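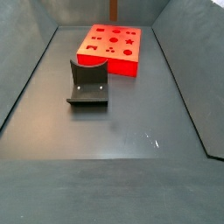 My council would like to know the reason for my enquiry, and has given me six reasons to choose from. I may be reporting a pothole, a barking dog, a missed bin, a street tree, graffiti, or Other. I was ringing about a bench. It had been put in facing a hedge at a distance of one adult knee, and I thought somebody might like to be told. So I went looking under street furniture, which doesn't exist, then under parks, which belongs to a different form, and finally gave in and ticked Other, at which point the page asked me to choose a subcategory of Other. A toddler's shape sorter, one of those chunky red-orange slabs with the holes in rows, is more accommodating than this. It has a rectangle and an oval, and if you're holding a pair of small round things there's even a spot with two small round holes side by side. Somebody sat down and thought about what a person might turn up with.

I have been filling in forms for most of my adult life and I used to be quite good at it. The paper ones had a box, and the box had edges, but there was nothing to stop you writing up the side. My father wrote up the side of everything. His tax returns looked like a Talmud. He would answer the question as printed, then answer the question he felt they should have asked, then add a small arrow leading to a remark about the postage. Somewhere in an office a person had to turn the page ninety degrees to read him, and I like to think it did them no harm.

The drop-down menu has put a stop to all that. You can't write up the side of a drop-down menu. It opens, it shows you the full range of human circumstance as imagined by a contractor in October, and it closes again. If you aren't on it you have the choice of lying or going without a parking permit.

I lie, mostly. I suspect everybody does. When I bought a dehumidifier from Trotum last winter, for $279, I had to register the warranty, and before it would register the warranty it wanted my industry. I'm semi-retired from two of them and do a bit of bookkeeping for my sister-in-law. The list had Mining, Hospitality, Defence and eleven kinds of Manager. I chose Defence, on the grounds that I was defending a wardrobe from mould. I now get a newsletter about procurement. It's well laid out and I've learned a fair bit about tarpaulins.

That's the comic version and I tell it at barbecues. The less comic version is that somewhere there is a spreadsheet in which I am a soldier with a damp problem, and somebody has made a graph from it. They'll have stood up in a meeting and said that the defence segment is showing strong interest in home comfort. A decision will have been taken. Multiply me by everyone who has ever picked the first item on a list to get to the next page (there is a reason so many Australians seem to have been born on the first of January) and you start to wonder how much of what is known about us is known about people who wanted the form to be over.

My name gives trouble as well. Gounder is easy enough, but Manikandan runs to ten letters and the Roltik loyalty card stops at eight, so at the chemist I am Manikand, who sounds like a minor wizard. I rang to ask if it could be fixed. A pleasant woman explained that the field was the field. She said it kindly, the way you'd explain the tide. I asked whether someone could make the field longer and she said she'd pass it on, and then asked me to choose which of four categories best described my feedback.

I'm told by younger relatives that free text is a nightmare. My nephew works at Pisharody, where they handle complaints for other companies that would prefer not to, and he says that when they opened up a comment box for a single month they got 1,679 responses and 47 of them were recipes. I accept this is inconvenient. I'd also point out that 47 people had a recipe they wanted to share and no better place to put it, and that this strikes me as the most interesting thing anyone at Pisharody learned that month. He says they closed the box.

The usual defence is cost. It costs money to have a person read things. It does, and I've noticed that it also costs money to have them not read things. The council's new enquiries system came from an outfit called Julley and was launched with a morning tea. I would gladly have swapped it for one clerk with a bad chair and the authority to say "oh, the bench". My enquiry was logged, given a reference, sent to Trees, declined by Trees, sent to Graffiti, and closed with my satisfaction recorded as Neutral. I hadn't been asked. Neutral was the default.

My proposal is modest and will be ignored. Every form should have one line at the bottom with nothing in front of it. It needn't be long; 900 characters would do, and most of us would use 12 of them. No label, no asterisk, no little grey suggestion of what we might like to say. And somebody, on a wage, with a cup of tea, should be made to read it. They'd get a lot of rubbish. They'd get swearing and football and the odd lasagne. They would also find out about the bench.

The bench, by the way, is still there. I sat on it this morning, side-saddle, with my knees out over the path. It's a very healthy hedge. A man came past with a greyhound and said they should turn that thing around, and I said had he told the council, and he said he'd tried but it kept asking him what breed of dog it was.

Manikandan Gounder
July 30, 2026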